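Section 2: Load-in and booth set-up

For crew working the Hosow stand. Updated Sep 24, 2019, replaces the February sheet. Questions to Noura Issa, not to the show desk.

Before you start

Check in at the dock, not the front doors. Badge on. Tell them stand 644 and get the cart tag. Cases come off the Grorari truck in the order they went on — don't re-sort them in the aisle, you'll get yelled at.

Frame and counter

1. Tape the floor first. Back line, then both sides.
2. Base rails down, labels facing in.
3. Uprights next. Hand tight only.
4. Top rail. Two people, one at each end.
5. Square it up, then tighten everything.
6. Counter goes in last. It won't fit past the cases if they're still open.

CAUTION: No climbing on the counter. Use the step ladder, somebody holding it.

Power

7. One drop per stand, back left corner. Wait for the hall electrician to sign it off before pluging in.
8. Ekix power strip under the counter, switch off.
9. Run the cables along the back rail. Tape anything that crosses a walkway.

Note: at Abu Hammour the drop was on the right side. Bring the long extension, case 14. 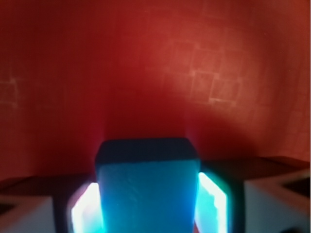

Lights come after power and before any product goes out. Clip both arms to the top rail, aim them at the panels and step out into the aisle to look. One lamp pulled too far over and the backing won't read as one color — a red wall can sit at deep crimson on the left and go nearly orange-red in a bright patch upper right, same wall. Swing the arm back a little at a time until the step between the two softens. Lamps get hot so do the aiming early, gloves on.

Last checks

10. Empty cases tagged and out to storage. Untagged ones get tossed.
11. Lead cards in the tray, pens, spare pens.
12. Wipe the counter. Vaccum if the hall hasn't.
13. Text Noura a photo from the aisle. Wait for her OK before leaving the floor.

CAUTION: Strip off at the switch overnight. Hall power cuts out 28 minutes after close and comes back with no warning.

Tear-down is Section 3.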